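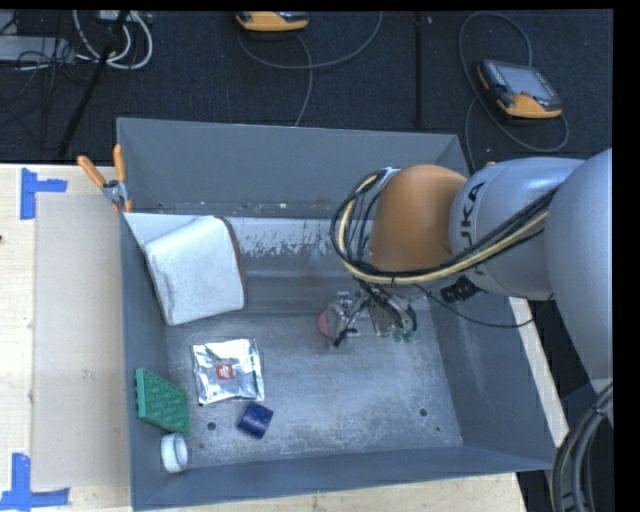
How do you compare two grippers fairly when the things they have to pick up are all so different from one another?

You keep everything else the same, as far as you can, and let only the gripper change. In our case that meant the same arm, the same bin, the same set of objects and the same planner, with the order of the picks drawn beforehand so that neither gripper got an easier run than the other.

4.2 Bin picking with mixed objects

We come now to the part of the study that took the most time and, we must admit, gave us the most pleasure. The earlier tests in Section 4.1 were done with single objects on a flat surface, and both grippers did well enough there that it was hard to tell them apart. A bin is a different matter. It has walls that get in the way of the wrist, corners where things like to settle, and a floor from which a thin packet is not easily lifted (Figure 3).

The two grippers were the Undance, which works mostly by suction, and the Leinonen, which closes on an object from both sides. Both were fitted and tuned by Kobe Desmet in the laboratory at Murnberg, following the makers' notes, and we left them alone after that. It was tempting to keep adjusting one or the other whenever it had a bad morning, but we wanted to know how each would behave in the hands of someone with other work to do.

Figure 3. Bin-picking setup. The arm reaches in from the right, with the gripper over the right-center part of the bin floor. Objects toward the left include a silver foil packet, a green slab-like object with a raised texture, a white ring-shaped roll on its side and a small dark blue block.

We planned 3,000 picks in all and ended with 3,135, as a few sessions were repeated in full after a change to the lighting and we saw no good reason to throw the first ones away. A pick was counted as good if the object left the bin and stayed in the gripper until the arm reached the drop point. Objects that fell on the way were counted as misses, even when they landed where we would have wanted them.

The suction gripper was clearly the better of the two on flat, smooth faces lying more or less level. It had a harder time with rough or woven textures, where the seal would form and then give way during the lift. With crinkled foil the outcome depended a great deal on where the cup came down, and moving the target by a very small distance could turn a miss into a good pick. The two-sided gripper cared much less about texture, but it needed room for its fingers, and close to a wall it often had none. Objects leaning in a corner were the worst for it, and most of its misses came from there.

For the last 400 picks we let the planner push an object away from the wall before trying to grasp it. Oratile Mthembu had suggested this early on, and we are sorry now that we waited so long to try it. The push helped the two-sided gripper a good deal and made little difference to the suction one. It does add time to each cycle, and a reader with a busy line to feed may well decide that the trade is a poor one. We return to cycle times in Section 4.3, along with the results from the deeper bin used at Stanuvness.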